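Blue and white plates, and a shelf to put them on

I have been wanting proper everyday plates for years, and this month I finally have them!
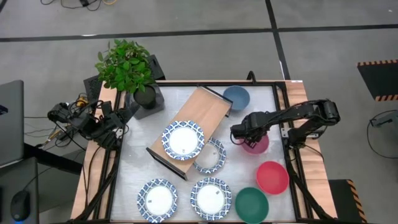
The plates

Four of them, plain white in the middle with a wide blue-and-white patterned rim. I have a real weakness for a patterned rim. You still get a clean white space for the food (a fried egg looks fantastic on it), and then all that blue going round the outside like a garden border. The pattern repeats the whole way around, and I caught myself turning one in my hands at breakfast just to follow it.

I found them at Cuadros, the second-hand place near the Zusbridge station, on a shelf behind a pile of old baking tins. There must have been 400 plates in that shop and I went through nearly all of them. My knees have only just forgiven me.

The bowls

I didn't want matching bowls. I know some people love a full set, and I did think about it, but colour makes me happy first thing in the morning. So there's a muted blue one, a magenta-pink one, a bright red-pink one and a dark green one. The green is my favourite for soup, especially pumpkin, and the blue is the one that ties everything back to the plates. I worried the two pinks would fight. They don't – they look like they belong to the same bunch of flowers.

The little shelf

Light brown wood with a flat board and black ends, and the part of all this I'm most pleased with. My cupboard at home is 41 cm deep and everything used to end up in one tall, wobbly stack, with whatever I wanted at the very bottom. Now the plates go on top of the board and the bowls go underneath, and I can get at either without unloading the lot.

I tried it the other way round for a week, bowls up top, and it was fine until I reached for the green one and nearly brought down the pink. Plates up, bowls down. Settled.

What's next

Mugs! I've got my eye on some from Arance in a sort of burnt orange, though I keep changing my mind about whether orange is one colour too many. I also want to line the cupboard before everything goes back in for winter, and there's half a roll of Sternano shelf paper in the laundry that might just be long enough if I'm careful with the corners.

If you've mixed orange with pinks and blues in your own kitchen, please tell me how it looks. I'm very easily talked into things.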